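Notebook > Usora workshop > Back room > Wash area

29th June

Back room / wash corner. Writing this up fast, have to be at Drinton before they close for the thread.

Plan for today was to get the wash corner sorted enough that we can start putting our own pieces through instead of carrying bags to Ristić every time. Got half way. Notes so the next person doesn't start from zero.

Floor first. Swept last night, needs it again, the grit comes in from the bench side and sits in the joints. Dust shows worst at the light end, where the sun hits the beige tiles. The gray band is easier, stuff just doesn't show. Before the first real wash the whole floor needs a mop, otherwise anything we drop goes straight back in the bucket. Mateja wants a mat by the machine. Fine by me but it has to be one that dries, the last mat smelled like a pond.

Moved nothing heavy. The dark wood piece with the string round its legs stays where it is until Ovidiu has looked at it. Do NOT cut the string. Do not mop up against the feet either, go round with a rag. If it has to move two people carry it, no dragging, those feet have no pads.

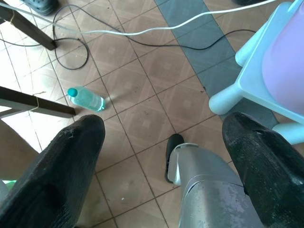
Drinks. Please keep them on the shelf over the bench. We have too many clear bottles with something blueish in them in this building as it is, and the mordant stock was sitting in a water bottle in May until Valbona caught it. All decanted stuff gets a label, both sides, name and what and when. No label = goes to the hazard tub, no arguing. I'll put a marker on a string by the door.

Cables along the floor: tape down or lift before the mop comes out. Extension lead goes up on the hook, not behind the machine.

Orange lot

These are the Cillico test pieces plus a few odds and ends in the same shade. Supplier card says colorfast. Supplier card said that about the green as well and we all remember the green. So the orange goes separate, cold, gentle, until we have a rub test on every one.

What I want done, in order:

- white cotton rub, dry, ten strokes, inside hem
- same again damp
- pin the cotton to the piece, don't throw it in a heap like last time
- anything that leaves color: out, hand rinse only
- the rest together, half load max

Detergent for the trial is the plain powder from the big tub. No softener. Softener spoils the dye take-up later and then Peiyu has to scour everything again, she's done it once and was very nice about it. She won't be twice.

Pale blue bits are NOT part of the orange lot. Seperate before anything gets water on it. Check for plastic too, bags get scooped up with the cloth and then end up in the filter. Also straps and buckles, unclip or tie in. A loose strap will wind itself around a whole load.

Bucket rule: bucket goes up on the little seat and not on the floor. Saves backs, and it keeps the hems off the tiles. The seat is low but it's steady, and the back of it stops the bucket from sliding off when you lean in.

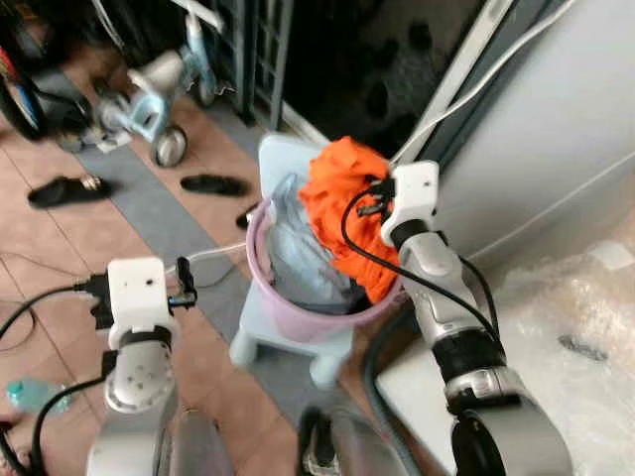 Pink bucket up on the light blue stool, orange lot not sorted yet.

Despina asked can we use the seat for the rinse bucket when it's full. No. Dry or damp goods only. Full of water it's too heavy for a kid's seat and I don't want to find out how heavy. Full buckets on the drain slab.

Will need a second bucket in some other color, so that one is always "in" and one is always "out". Right now the same one does both and I have personally washed clean things again because I couldn't tell. White maybe. Drinton have white, ask price with lid. Peiyu says a clothespin on the rim would do the same job, clipped = clean. Try that first, it's free.

Meter

Read the water meter before starting, 1,702 on the last page in Mateja's writing, 1,869 today. That is a lot of units for a month when we were mostly sending out. Could be the rinse tank, could be the outside tap dripping again, could be one of us copied the number wrong. Not chasing it today. Read again first week of July, same person, same glasses. If it's jumped again then Ovidiu shuts off the outside tap for a night and we compare.

Powder

500 g bag weighed out and put in the screw jar, scoop inside. Level scoop, not heaped. Half load gets one, that's it. When jar is down to the tape line write it on the board.

Machine

Leave the bubble wrap on until the dust work at the bench end is finished. I know it looks daft. But sanding dust gets under a lid like nothing else and I'd rather peel it off once than clean out the lid channel with a toothbrush. When it does come off:

- unwrap from the top, roll it and keep it, Valbona wants it for shipping
- look behind for anything pushed down between the wall and the back
- hose: hand tight then quarter turn, new washer if the old one is flat
- run one empty cycle, cold, no powder, somebody stays in the room for it
- check level. tiles are not flat where the gray band meets the beige, so check front to back AND side to side
- wipe the lid seal

No tools or boxes on top meanwhile. Wrap is not a table. Things slide off it and then it's my foot.

Gap between machine and seat: enough to stand in sideways, not enough to bend down. Want to shift the seat toward the middle on wash days, then back again. Chalk mark on the tiles maybe, though Despina says chalk will walk through the whole shop. Masking tape then.
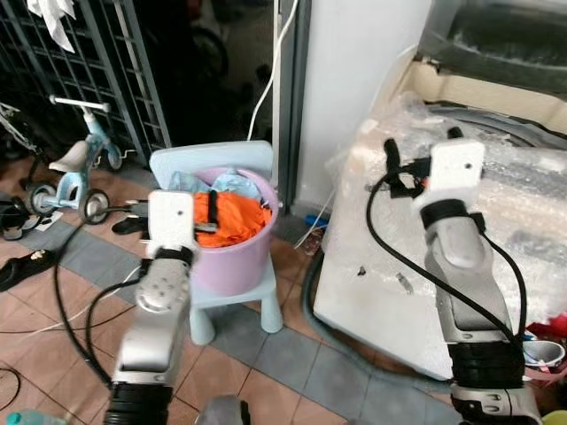

To do / who

Mateja — mat, the drying kind. Meter in July.

Valbona — labels, and go through the bottles on the bench shelf. Anything blue and unlabelled gets treated as mordant.

Ovidiu — look at the wood piece. Decide keep string / re-tie. Outside tap if needed. Also washer for the hose, take the old one along to match it.

Peiyu — cotton squares for the rub tests, cut 2 sizes, the small ones for hems. Clothespin idea.

Despina — masking tape on floor, tell me where you put it. Board by the door needs a new column for "orange".

Me — thread, white bucket price, ask Ristić if they still have our three net bags. I'm fairly sure they do. Pick up the last batch while there and stop the standing order only AFTER the empty cycle has run ok, not before.

Rub results go on the next page, leaving it blank. Don't write phone numbers on it please.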